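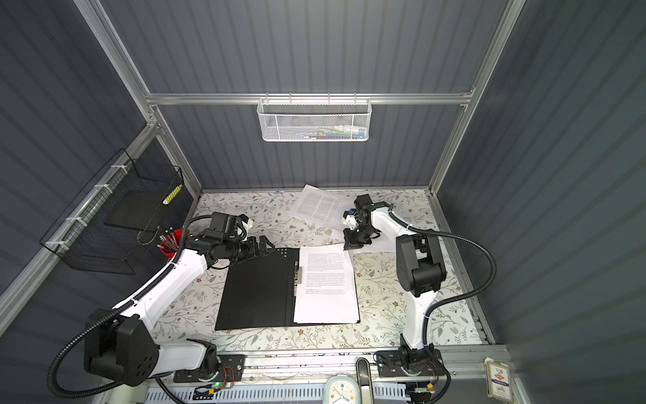 Is the Boltgate 994 worth the money if there's only one kid in the house shooting on it? a reader wrote in to ask, and went on to say that the net looked awfully big for a driveway and that the last one they bought ended up folded behind the water heater.

I can answer that one at some length, because we have had a Boltgate 994 on our hoop since last August, and I have a lot of feelings about it. The short version is yes, if the one kid shoots most days, and probably no if you're hoping the net is what gets them out there. Mine was already out there. She made her middle school team in Ornton as the tenth or eleventh girl on the bench, decided she would rather not be on the bench, and asked for something that would bring the ball back so I could stop standing under the rim in my work shoes.

What it is

The 994 is a ball return for a regular basketball hoop. There is a big net on a folding frame that sits under and around the rim, and a chute at the bottom that sends the ball back to the shooter. No motor, no plug, no app. The chute swings up to 80 degrees to either side, so you can move it around as you work from one wing to the other. We paid $326 for ours, which made me swallow hard, though the powered ones they have in real gyms cost so much more that I stopped looking at them.

I had it down to this and the Piltach, which is a simpler slope of net that hooks on behind the rim. A family two streets over has the Piltach and they like it fine. It catches makes very nicely. It does not do much for misses, and I'm sorry to say that with a twelve-year-old learning to shoot from the elbow there were a good many misses to think about.

Putting it together

Set aside an afternoon. The instructions are printed small, and the drawings show the frame from the back, so that for the first hour I had the left and right side arms switched and couldn't understand why the net had a twist in it like a wrung-out towel. Lay all the frame pieces out on the grass before you start, and do the net last, with a second person if you have one. The bolts are good thick ones. The little caps that go over the ends of the tubes are not so good, and two of ours were gone by Halloween.

I'll say this for the company: the straps that hold the frame to the pole are wide and they stay put. I had worried about the pole getting scratched up, and it hasn't.

Shooting on it

Oh, it's a pleasure! The first evening she took so many more shots than she ever had with me chasing the ball that she came in with her arm hanging like a noodle and asked for ice. When the ball drops through, it rolls down the chute and comes back at a nice easy bounce, maybe knee high by the time it gets to the free throw line. From farther out it slows down a good bit, and on our driveway, which tips toward the garage, it will wander off to the right if you don't step in and meet it. I used to think that was a fault. Her coach likes it, as it gets her moving to the ball with her feet already set.

Misses off the front of the rim nearly always come back. Hard ones off the side of the backboard sometimes clear the net and go into the hydrangeas, and you should make your peace with that. Airballs go in the net more often than you'd expect, and I've noticed she doesn't mind them as much when they come right back to her without anybody saying anything.

One thing it won't do is teach layups. The frame is in the way of anybody driving to the basket, so you have to take it down or fold it back for that. Folding it is a two-handed job and the hinge pinches, so watch your fingers.

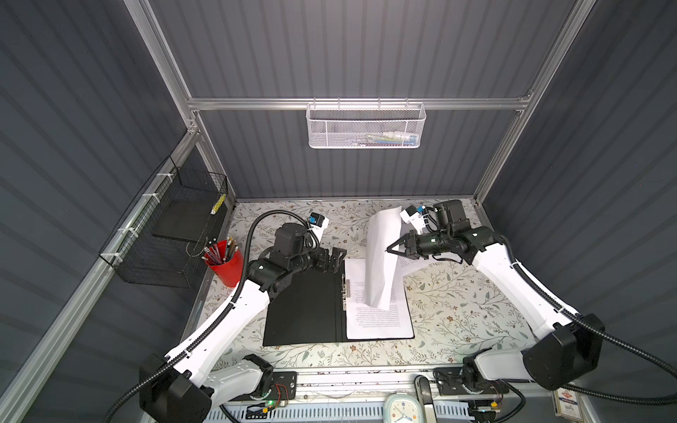 Weather and wear

We left it up all through the fall and took it down for the worst of the winter. The net has faded from black to a sort of tired charcoal, and there's one spot down by the chute where the cord has frayed and I tied it up with fishing line. A replacement net can be ordered from Boltgate, but it took them four emails to tell me which size I needed.

In wind, it's a sail. Please believe me on this and fold it before a storm. Our portable hoop has a base you fill with water, and after one very noisy night in March I switched to sand and added a couple of bags on top. If your hoop is set in concrete you can skip all that and sleep soundly.

The ball matters a little too. We started with an old outdoor ball that had gone slick, and it would come down the chute so fast it skipped. Now she uses a Luangrath composite one with a bit of tack left in it, and the return is much steadier. I didn't expect to have opinions on that.

Who I'd tell to buy it

A kid who shoots alone, on a hoop that isn't going anywhere, with a parent who is tired. Also a couple of siblings close in age, if they can take turns. For a driveway where the neighborhood comes over to play half-court, I'd get the Piltach and save the difference, as you can unhook it in a minute and get on with the game.

As for my daughter, she played real minutes in the last part of the season, mostly on defense, and hit two free throws against the team from across the river that I will be telling people about when I'm ninety. I can't credit a net for that. She did take an awful lot of free throws in the dark with the garage light on, though, and I was in the kitchen for nearly all of them, with dry shoes.

Updated Saturday, June 17, 2023, with a question from the comments.
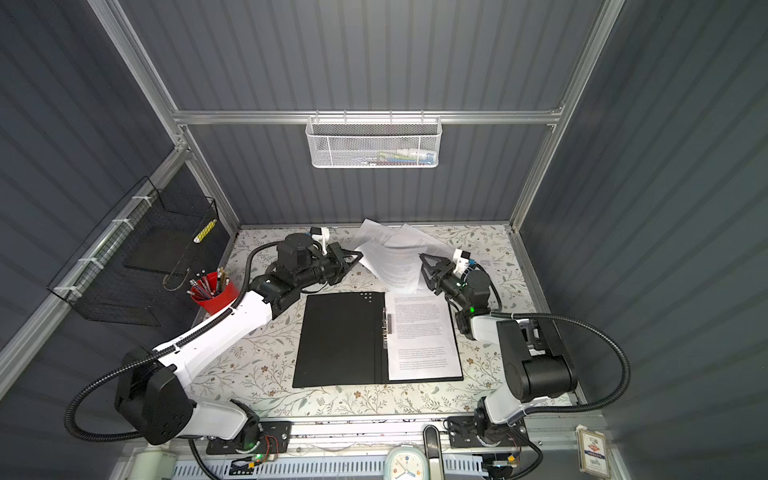 We have a rim that's lower than regulation for our eight-year-old, writes another reader, and the box says nothing about that. Will the frame even fit, or does the chute end up dragging on the ground?

It fits, but only down to a point. The lowest I've tried is nine feet, for a visiting cousin, and the chute cleared the driveway with room to spare. At eight feet I think you'd be scraping, and the angle would be so flat that the ball might just sit there. For that age I'd wait a year or two, and stand under the rim in old shoes in the meantime. If you do try it on a lower rim, please write back and tell me how it went, and what you did about the bottom strap, because ours was already bunching up at nine.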